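Thread time. I've been teaching a two-armed robot to put tools away for most of December and I have thoughts, mostly about my own hands. 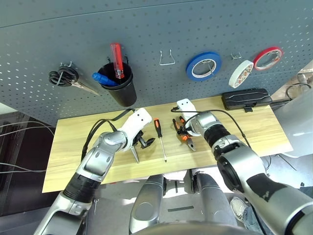 2/ So the way it works for me: I sit at the remote rig, I move my arms, the robot moves its arms, and everything gets saved. One full try is one demo. The goal for this batch was 500 good ones. I'm at 300 and my shoulders would like a word.

3/ The job sounds like nothing. Pick up a tool, hang it on the wall or drop it in the cup. My nephew could do it. Then you try doing it through somebody else's fingers with no sense of touch and suddenly a screwdriver is the most slippery object ever made.

4/ Pliers are the worst. If the handles spread a little while you're lifting, the whole tool rotates in the grip and now the jaws are pointing at your other hand. I grab them lower than I would at home, let them settle against the table for a beat, THEN lift. Took me an embarrassingly long time to find that one.

5/ Screwdrivers are better than pliers but they roll. My trick is to come in from above with the fingers already half closed - if you come in wide open you nudge the handle on the way down and off it goes!

6/ The cup is its own little game. A screwdriver goes in easy when the cup is empty. With a couple of tools already standing in there you have to tilt yours, find the gap, and lower it slowly. I hold my breath every single time, which does nothing for the robot.

7/ Biggest thing I had to unlearn: being fast. My first demos were quick and kind of showy. Shih-chieh Yang, who trains the models on our team, sent me a bunch of them back with one note: "where did you decide?" I had no idea what that meant.

8/ What it meant: I was doing the reach, the grab and the turn all mashed together, because that's how people move. The model couldn't pick out the moment when the hand was in the right spot and it was okay to close. Now I leave a tiny pause before the grip. Not a freeze, just a breath. The new ones train a lot better.

9/ Second biggest: mistakes are fine if you fix them in the open. If I bump a tool and it slides, I keep recording, go after it, and finish the job. Those recoveries are some of the most useful demos we have. What I toss is anything where I dithered, like waving a hand over the table for ten seconds trying to make up my mind.

10/ Somebody asked if I use both arms the whole time. Depends! I used to park the left and do everything with the right, since I'm right-handed. Then the model learned to park the left too, and got stuck whenever a tool landed on the far side. So I went back and did 141 demos that start with the left hand. My left-handed writing has not improved.

11/ Things I change between tries: which tools are out, which way the handles point, how close together they are. Things I leave alone: the table height and where the pegboard stands. We moved the board once mid-batch and I don't want to talk about it.

12/ Software people keep asking, so: we record with a tool called Tallau and I label in Wullero. Tallau is great. Wullero logs me out if I go get coffee. I go get a lot of coffee.

13/ Labeling is half the job and gets none of the glory. Every try gets cut into steps (reach, grip, lift, place, let go) and I mark the spot where each one starts. Last count I had 1,473 of those little markers. I see them when I close my eyes.

14/ Cables, by the way. Plan where they go before you start. I did a lovely long reach across the table once, really smooth, proud of it, and then felt the arm slow down on a cable that had run out of slack. Leave a generous loop at the wrist and check it again after lunch.

15/ Does it work yet? Sort of! On its own it's good with one screwdriver and okay with two tools. Pliers, it gets the grip and then puts them down again like it changed its mind. I'm pretty sure it got that from me, I did a lot of regripping in the early set.

16/ That's the weirdest part of this work. It picks up your habits. There's a small wrist wiggle I do before I let go of anything, never knew I did it, and last week I watched the robot do the exact same wiggle over the cup. Shih-chieh laughed so hard he had to leave the room.

17/ Next up is hooks. Getting a handle loop over a peg needs way more precision than dropping something in a cup, and I'm missing more than I hit right now. If you've done hanging tasks by remote and have tips for judging depth, please, my replies are open.

18/ Okay, back to the rig. 200 to go.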